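**Table by the wall keeps filling up, how do you deal with it?**

**varkus_flat26**
We have one brown wooden table in the main room and it has turned into the place where everything lands. I need it for the laptop and for eating. What's on it now: a rolled towel, a knitted cloth, a zip pouch, a plush toy, a rose, a vase of dried roses, milk carton, water bottles, tissues, the thermos jug, an open red cardboard box and a paper shopping bag behind it. I clear it and a week later it's back. 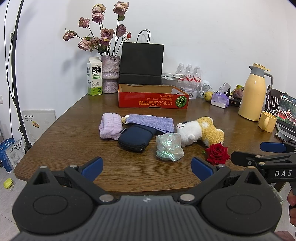 I can spend maybe 20 minutes on it in the evening. There's no closet in this room. The nearest shelf is in the hall and it's 26 inches wide, so it won't take everything.

**roos_claeys**
Start with the red box. You already have it out and it's open. Towel, cloth and pouch go in, box goes on the hall shelf.

**Tsolakis M**
Disagree. A box with no lid on a shelf is just a smaller messy table. I did that in our place on Trirkanley and it took me until November to go through it. Put the towel and cloth where you keep towels and cloths. Pouch goes in a drawer.

**roos_claeys**
> A box with no lid on a shelf is just a smaller messy table

It's a smaller messy table in the hall, and she gets to eat dinner. I'm fine with that.

**filippos_p**
The plastic bag can go out today. Same for the paper bag unless you reuse them. I keep 7 folded under the sink and recycle the rest.

Milk in the fridge, obviously. Bottles on the floor by the wall if you drink them at the desk.

**varkus_flat26**
Not putting bottles on the floor, I'd kick them. They can stay at the back. The paper bag I do reuse, it has decent rope handles.

**Vangelis K.**
Leave the dried roses. A table needs something on it. I'd keep the vase away from the laptop side and keep the single red rose out of the pile, they bruise easily.

If you want a lidded box, Erkamard has plain ones that fit a narrow shelf. Measure first, I had to take two back.

**Tsolakis M**
Lidded is better, yes. Still think the towel doesn't belong in it.

**varkus_flat26**
OK. Towel and cloth to the bedroom, pouch in the drawer, plush toy on the bed. Vase stays. I'll try the red box for the small stuff and look at a lidded one if it gets bad.

**roos_claeys**
Good plan. Post again in a month.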